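Gripper trials, August: stock fingers and Zudent fingers on the small arm

We have been comparing two sets of fingers on the same low-cost arm at our Bodmont workshop. The first set is the stock pair that came with the arm. The second is the Zudent pair, which is a little wider at the tip and has a softer pad. Everything else was kept as it was: same servos, same controller, same green shape boards and red blocks, same operator for each block of runs. Leonardo Valentini drove the arm for most of it and Osvaldo Melis kept the log.

The task is a child's shape sorter. The arm has to pick a block up from the table, bring it over the board and let it go in the right place. It is a good test for fingers because the blocks are small, the sides are hard and smooth, and a grip that is slightly off shows up as a tilt that the arm then has to live with all the way to the board.

We logged 186 attempts. The gallery covers a few of the block shapes.

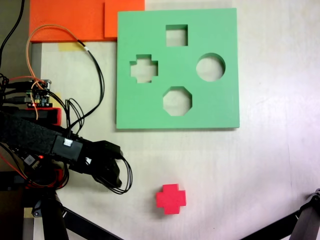

Cross block on the table, with the cross opening on the left side of the board.

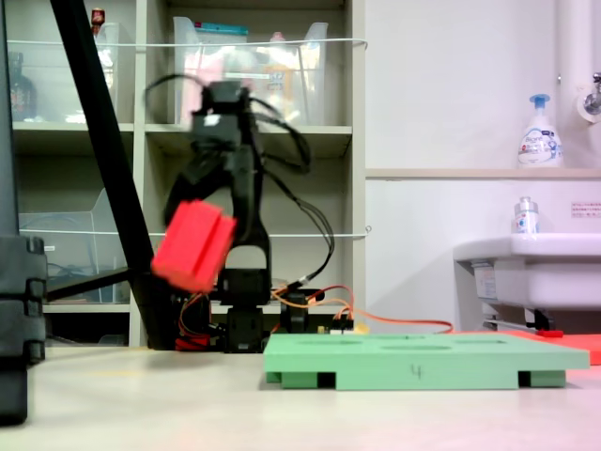
Red block in the gripper and off the table, held at an angle. Board number 4.
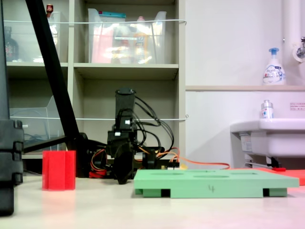

Fluted block standing upright to the left of the arm, gripper low. Board 4 again.

The tilt was the main thing we wanted numbers on. With the stock fingers a long block tends to rotate as soon as it leaves the table unless it is held very close to its middle. The contact area is small and the weight of the long end does the rest. With the Zudent fingers the same pickup could be several millimeters off center and the block would stay close to level. Leonardo found he stopped correcting for it after the first hour or so.

The cross went the other way. The stock tips fit into the inner corners between the arms of the cross and hold it well. The wider Zudent tips don't reach into those corners, so they have to take the cross across two opposite ends, and then it can swivel. Osvaldo marked a lot of these as "held, wrong heading." The block was still in the grip, but it had to be set down and picked up again.

Fluted blocks were the slowest for both sets. If the fingers land on two ridges the block turns until they find the grooves, and after that it is steady. We tried closing at 70 percent of our usual speed and it helped with both pairs. We have left it at that setting for all the shapes now, as the time lost is small.

On the controller side, we ran the Odatska board first and then changed to the Monti. The Monti holds position better when the gripper is closed for a long time. With the Odatska, the fingers relaxed slightly after a while and we dropped a few blocks on the way to the board, all of them with the stock pair. We did not repeat the full set on both controllers, so please don't read too much into that part.

Wiring is still the weak point. The gripper cable needs enough slack for the wrist to turn fully, and slack means a loop that can catch on something. We lost 2 runs to a connector that had worked its way out and have since put a drop of hot glue on it. A proper strain relief bracket is drawn up but not printed.

For now the stock fingers stay on for crosses and the Zudent pair goes on for everything else. Changing over takes four screws and a new zero position for the gripper servo. Osvaldo has suggested cutting the Zudent tips down on one side to get into the corners of the cross, and we have ordered a spare pair to try it on.

The log is kept as a plain spreadsheet, one line per attempt, with shape, fingers, controller and result. Write to the workshop address if you would like a copy.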